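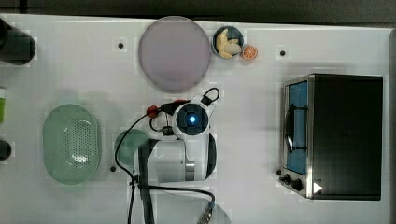 A round lavender plate and a small blue bowl on a white tabletop.

The Gadusska method is a program of marriage preparation and home-sharing advice for couples in which one partner is often away for work. It is named for the town of Gadusska, where the first courses were held in a rented hall. Its supporters say it lowers the strain of long absences on a household. The evidence for this is thin.

Origins
The program grew out of evening classes for the families of merchant sailors. The early handbook, usually called the Kendano booklet after the press that printed it, ran to 102 pages and was sold only to couples who had paid for the full course. Later printings dropped several chapters on money without saying why.

Practice
Couples are asked to keep a shared notebook, to eat one meal a day at the same hour even when apart, and to hold a "return talk" on the second evening after the traveling partner comes home. The first evening is meant to be left free of chores and serious subjects. Teachers differ on what to do when there are small children in the house, and the booklet offers little help on the point. The rule about the shared meal hour is plainly hard to follow across time zones — a problem the handbook deals with in one sentence.

Claims and criticism
Promoters have long repeated that 93 percent of couples who finish the course stay married. The figure comes from a mailed survey of 1000 past students, of whom 346 replied. It is not known how many of the others had divorced, moved or simply thrown the form away. The survey also did not ask how long the couples had been married, and there was no comparison group. A follow-up promised for April was never published.

A review by the Chaturvedi Family Library found that most of the advice could be found in older household guides. It called the return talk "sensible, if not new." Former students quoted in the same review praised the classes mainly for the company of other couples.

Related programs
The Wirnano course, a shorter offshoot, drops the notebook and adds a weekly letter. It makes similar claims and gives no figures for them. The two programs have at times accused each other of copying — a dispute that is difficult to judge, as neither dates its teaching materials.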